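Chapter 13
Looking After a Small Assembly Arm

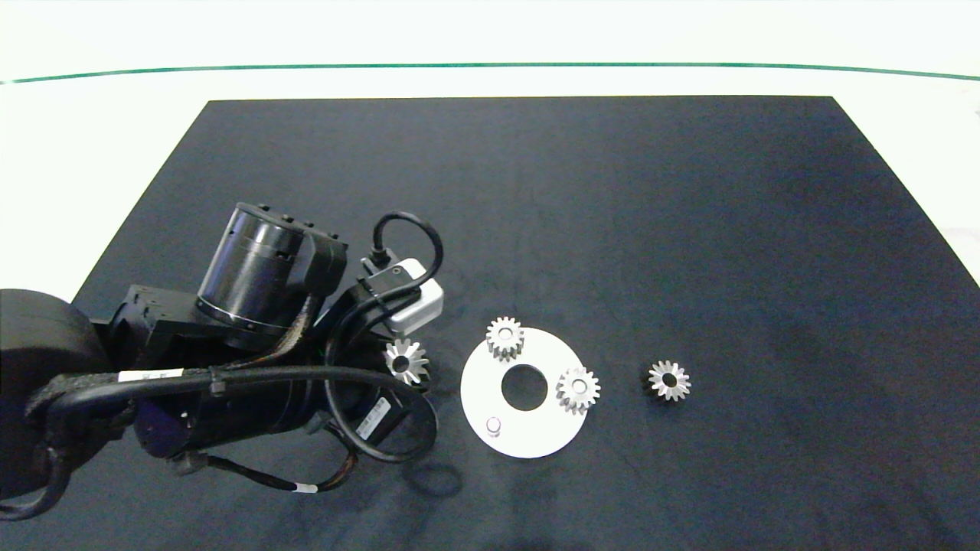
A bench arm that places small parts all day needs less attention than the operator who loads it, but it needs that attention on a schedule. This chapter follows one cell at the Broltwood plant, where an arm called the Adier sets metal gears onto a carrier plate for the Pivura gearbox. The same routine will serve for most light arms you will meet in your first years of work.

The cell was installed in February by Drahomíra Kratochvíl and is now maintained by Yurani Betancur. Its cycle is short. The arm picks up a gear, moves it over the plate, lowers it into position and releases it. A finished plate leaves by hand, and a new one is set down in its place.

Most stoppages in this cell begin outside the motors. Cables are the usual cause. Each time the wrist turns, the cables that serve it bend, and a loop that is too tight will fatigue the wires inside long before the outer cover shows any wear. A loop that is too loose can drag across the work and move a part. Section 13.2 explains how to set the slack at the wrist and where a cable should be tied.

The next most common fault is lost position. If the plate has shifted on the mat, even slightly, the arm will still go to the point it was taught, and the gear will land on a tooth or against the edge of a post. The fault log for the cell lists 131 stops of this kind before Betancur changed the way plates were located. Her method is given in Section 13.3.

Bolts, brackets and joint play come last in the daily check. They change slowly. At Broltwood the joints are tested for play every 4,000 cycles, with the power off and the arm supported, and the readings are entered on the card kept at the cell.

Before you begin any of this work, read the lockout steps in Chapter 2 again. A light arm can still break a finger, and an arm that looks idle may be waiting for a signal.

Terms used in this chapter

Carrier plate: the part that holds the gears during assembly.
Taught point: a position stored in the controller.
Play: movement in a joint when the motor is held still.
Slack: the extra length left in a cable so that a joint can turn freely.

13.1 The Daily Check

Start at the base and work toward the gripper. Run a clean cloth along each cable and feel for flat spots, cuts or stiff sections.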